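Novside Robotics Club
Pre-session inspection: hand and arm, bench 3
Date: 30 September 2021
Inspected by: Rajkumari Sisodia
Second check: Bhupendra Tomar
Project: Nishad (pick-and-place entry, student category)
Sheet 20 of the current logbook

Mark each line P (pass), F (fail) or N/A. A comment is required for every F. Lines marked with an asterisk must be signed by the second checker before power is applied to the arm.

SECTION A. WORK AREA

A1. Floor inside the taped line clear of bags, leads and stools. P
A2. Emergency stop within reach of the operator's seat. P
A3. Emergency stop tested with arm at rest.* P
Comment: Button latches and releases correctly. Tested twice, once by each checker.
A4. Extension lead fully unwound from its drum. F
Comment: Half the lead was still on the drum. Unwound and routed along the skirting before work continued. Now P. (RS)
A5. Blinds set so that the operator can read the monitor. P
Comment: Low sun reaches this side of the room in the late afternoon. Ji-hoon Sun asked for a second blind in July and the request is still open.

SECTION B. ARM

B1. Base bolts tight, paint marks lined up. P
B2. Joint covers fitted. P
B3. Cable run checked through full travel, power off.* P
Comment: No pinching. The tie nearest the elbow has been moved down slightly and should be looked at again next time.
B4. Speed limit set to the teaching value.* P
Comment: Limit had been left at the competition value after the last session. Reset by BT. Anyone who raises it must write this in the log and put it back before leaving.
B5. Home position reached without contact. P

SECTION C. POWER AND CONTROL

C1. Supply label matches the logbook entry (unit 3702). P
C2. Fuse rating correct. P
C3. Connectors seated and locked. P
C4. Control software version same as last signed sheet. F
Comment: Mỹ Đặng installed a newer build for the grip timing work. Allowed for bench use only. The signed build goes back on before the Sinomen round. The two builds use different names for the same joints, so saved poses must not be copied from one to the other.
C5. Log file opens and records.* P

SECTION D. HAND

Power off and supply unplugged for D1 to D5. Keep fingers out of the gap between thumb and palm even with the power off, as the linkage can spring back.

D1. Hand secure on wrist plate, no play when turned by hand.* P
D2. Finger joints move freely through full travel. P
Comment: The finger furthest from the thumb is stiffer than the rest near the end of its travel. Within limits. Imre Kozma to clean and regrease at the weekend.
D3. Pivot screws present and not backing out. P
Comment: No thread lock on this hand, so this line is to be done at every session and never carried over from an earlier sheet.
D4. Grip surfaces clean and firmly attached. P
Comment: Wiped with a damp cloth. Do not use solvent. The last set of Flidimex pads lifted at one corner after it was cleaned with the wrong product.
D5. Outer shell free of cracks at the seams. P
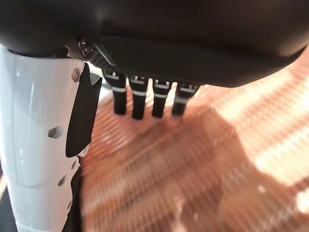 D6. Hand opens and closes on command, no load, power on.* P
Comment: Five cycles at teaching speed. Slight click on closing during the first cycle, not heard again. To be noted on the next sheet if it comes back.
D7. Grip force limit set and confirmed with foam block.* P
D8. Hand releases when the emergency stop is pressed. N/A
Comment: By design the hand holds its last position when stopped. The line is left over from the old two-jaw gripper and should come off the form.

SECTION E. PEOPLE

E1. Safety glasses worn by everyone inside the line. P
E2. Long hair tied back, lanyards and bracelets off. P
E3. Operator and spotter named before start. P
Comment: Operator MĐ, spotter JS. They may swap only with the arm at home and the power off.
E4. New members have read the bench rules. P

OPEN ITEMS

1. Second blind (A5). JS to chase.
2. Regrease finger (D2). IK.
3. Restore signed build before the Sinomen round (C4). MĐ.
4. Remove line D8 from the form and add one for the wrist cable. RS.

Result: released for bench work at teaching speed. Not released for competition speed until item 3 is closed.

Signed: R. Sisodia
Second signature: B. Tomar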